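Household money tips - getting the kitchen table paperwork sorted

October 28, 2019

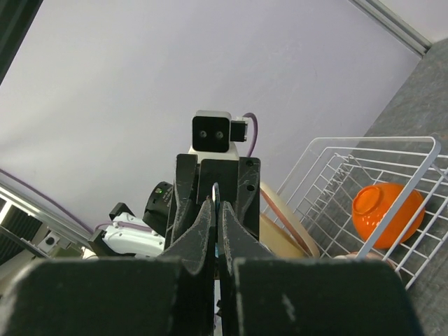 Quick ones today, dinner's on. Mostly from readers, a couple are mine.

Net worth first. Everyone thinks it's for rich people. One sheet of paper - what you own on the left, what you owe on the right, subtract. Do it every May once the taxes are in. Same pencil, same notebook, done.

Use real prices. Your couch is not worth $800 because you paid $800. Check the local classifieds, write down the low one.

Danuta Cieślak writes that she found $118 in old gift cards in the junk drawer. Check yours! Tape the balance on the front in marker.

Receipts - anything with a warranty gets photocopied, the ink fades to nothing on that shiny paper. Staple the copy inside the manual. Don't laminate them, they go black, ask me how I know.

Grocery envelope. Gertraud Lüthi in Letville puts in $35 extra at the start of the month for bulk flour and rice and leaves the chequing account alone. Works if your cupboard is dry. Mine isnt.

Jewellery and coins: list it, photograph it, keep the list somewhere else. Not in the same box.

Car loan goes on the right hand side, car goes on the left. Edmund Borkowska asked. Yes both.

Old cheque books - shred, then into the compost, but only the plain paper ones. Glossy covers go in the garbage.

Keep 2 folders, no more. One for this year, one for everthing else. Coloured tabs if you like that sort of thing.

More on freezer labels next time, Zinhle Nel sent a whole page of them.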